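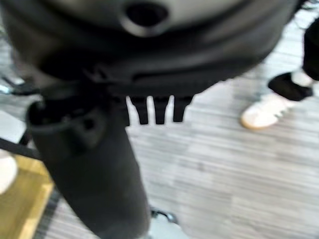
Section 4: Setting up your water softener

11th February
By the Holtside house notes editor

I fitted the Retutby softener under my own sink last June, so these steps come from a morning spent on my knees with a torch in my teeth. The printed booklet is fine as far as it goes, but it rushes the bit between plumbing in and first use, and that's where I came unstuck!

Before you start, have a towel, a bucket and a bag of tablet salt to hand. Block salt won't fit this model.

1. Turn off the stopcock and open the kitchen cold tap until it runs dry.

2. Check that the bypass valve is set to BYPASS. Mine arrived halfway between the two, so do look.

3. Stand the cabinet on a level bit of floor and leave 40 mm behind it for the hoses. I pushed mine right back the first time and kinked the drain hose.

4. Push the drain hose on to its spigot and tighten the clip. Hand tight plus half a turn is plenty.

CAUTION: Don't let the end of the drain hose sit in standing water. Keep an air gap, or dirty water can be drawn back into the unit.

5. Lift the lid and tip in the salt, up to the moulded line and no higher. (I overfilled it and spent ages scooping salt out with a mug.)

6. Turn the stopcock back on slowly and check every joint with a dry bit of kitchen roll.

7. Move the bypass valve to SERVICE, a little at a time. You'll hear some gurgling while the air works its way out.

8. Plug in and set the clock, then the hardness. Your water company will give you the number if you ring and ask. Ours in Sundmont is 400, and the display goes up in steps, so hold the button down.

9. Press and hold REGEN until the display flashes. The first cycle takes 60 minutes. Leave the taps alone while it's going.

NOTE: If the display shows Han, that's the hand-start mode and it isn't a fault. Press REGEN once more to get back to automatic. I'd already dug out my receipt before I found this in the small print.

10. When the cycle ends, run the kitchen cold tap until the water is clear.

Keep one tap on the hard supply for drinking. Salt top-ups are in Section 5, along with what to do if you've let it run out.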